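ホーム 台所 洗濯 工具 住まいの手入れ お問い合わせ

マグカップの茶渋・水垢・におい残りの落とし方:素材別の手順

2024年8月24日 文:Refilwe Fourie
読了時間 4分

カップ類の汚れは、色素の付着(茶渋、コーヒー渋)、無機質の析出(水垢)、油脂膜の三種に大別できる。種類によって有効な薬剤の液性が異なるため、洗剤を選ぶ前に汚れを判別する。
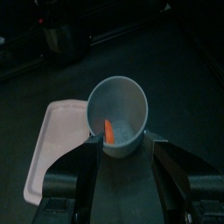 判別は乾いた状態で行う。濡れていると水垢は透明になり、見落としやすい。指の腹で内壁をなで、ざらつきがあれば水垢、滑りがあり曇っていれば油脂膜、手触りに変化がなく褐色であれば色素の付着と考えてよい。水垢の上に茶渋が乗っている場合は、先に色素を落とし、よくすすいでから水垢の処理に移る。

1. 茶渋・コーヒー渋

酸素系漂白剤(粉末、過炭酸ナトリウム)を使う。濃度と温度は製品の表示に従う。表示に幅がある場合、筆者は50℃前後の湯を用いている。水温が低いと反応が遅く、熱湯では発泡が早く終わってしまう。

・カップの縁まで液を満たす。液面より上の渋は落ちない。
・30分置き、柔らかいスポンジでこする。
・残る場合は液を新しくして繰り返す。古い液の継ぎ足しはしない。
・流水ですすぎ、伏せずに立てて乾かす。

取っ手の付け根は液が届かない。小皿に同じ液を取り、綿棒で塗って10分ほど置く。

メラミンスポンジは即効性があるが、研磨によって落としている点に注意する。艶のある釉薬では細かな傷が残り、次の渋が付きやすくなる。金彩や上絵のある器、樹脂製の器、フッ素加工品には使わない。

2. 水垢

クエン酸を水200mlに小さじ1の割合で溶かし、1時間置く。底だけが白い場合は、底が隠れる量で足りる。縁の外側に輪状に付いたものは、液を含ませたキッチンペーパーを巻いて湿布する。

酸性のものは塩素系漂白剤と絶対に併用しない。有毒な塩素ガスが発生する。同じ日に両方を使う作業も避ける。筆者は保管場所も分けており、クエン酸は流し台の上の棚、塩素系は洗面所の下に置いている。

3. 油脂膜

ミルク入りの飲料やスープに使ったカップに多い。中性洗剤を原液のまま数滴落とし、乾いたスポンジで広げてから湯で流す。先に水を入れると洗剤が薄まり、膜が切れにくい。洗い上がりは水の弾き方で確認する。内壁の水が玉にならず、一様に流れれば落ちている。

4. におい残り

樹脂製の蓋とパッキンが原因であることが多い。本体と分けて重曹水(水500mlに大さじ2)に一晩浸す。パッキンは溝から外し、溝の側も歯間ブラシでこする。それでもにおう場合は交換のほうが早い。

素材別の注意

磁器:上記のいずれも使える。絵付けのあるものは長時間の浸け置きを避ける。
陶器:吸水性がある。浸ける前に真水に15分くぐらせると、液の浸透を抑えられる。処理後は丸一日乾かしてから棚に戻す。生乾きでしまうと底の無釉部分にかびが出る。
ステンレス:酸素系は可。塩素系は孔食の原因になるため不可。
アルミ:酸素系、重曹とも変色する。中性洗剤のみとする。
漆器:浸け置き自体が不可。ぬるま湯と柔らかい布で洗う。
ガラス:急な温度差を避ける。湯を入れる前にぬるま湯で慣らす。

貫入(釉薬の細かいひび)に入った茶渋は完全には抜けない。2回処理して変化がなければ、それ以上は続けない。

保管

重ねる場合は2個までとし、間にキッチンペーパーを挟む。棚板に直接伏せると内部に湿気がこもる。網状の敷物を使うか、口を上にして置き、布を一枚かける。敷物は4月の大掃除と年末に洗っている。

欠けの点検は縁を爪でなぞって行う。引っかかりがあれば飲用には使わない。

追記:クエン酸の湿布は、乾くと結晶が残る。途中で霧吹きをするか、ラップで覆うこと。

前の記事 次の記事 一覧へ戻る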